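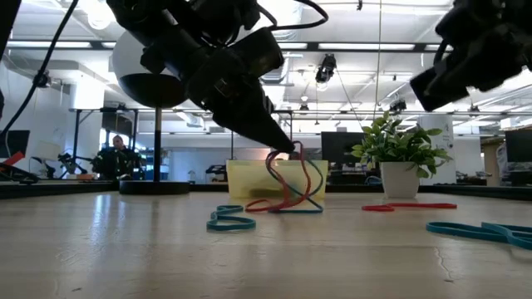
Rubber bands from the 100-count Wirketti packs are sticking to each other in the sorting bins, and bands that stick get dropped in the wrong bin. First reported by Miroslava Zeman in January. Both colors do it. The red and the teal ones cross over and twist when lifted as a pair, and the larger teal bands fold back on themselves once they are on the tabletop. The pale-yellow bin stays where it is, next to the plant.

Tried so far:
Dusted 60 bands with cornstarch and left them overnight. Better for one morning, then the same as before.
Moved the Skastora lamp to the far end of the table in case heat was the problem. No change, moved back.
Opened a pack from the older Jerkasow order. Those bands do not stick.

Nam-gil Kong asked whether the tabletop finish could be causing it. Wiped down with plain water, no cleaner. Waiting on that.

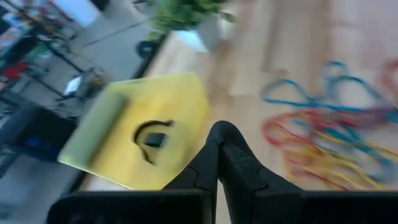
Last changed: February, 4:10 pm, by N. Kong (revision 2)

Water wipe made no difference, so the finish is ruled out for now. The light wood surface is fine for sorting. Keep flat items like the yellow piece off it while bands are out - they get swept in with the rest.

Supplier Yeon has agreed to replace the 500 bands we have left from the bad order. Until they arrive, use the Jerkasow stock and keep red and teal in separate bags.

Status: open, waiting on delivery. Assigned to Miroslava Zeman.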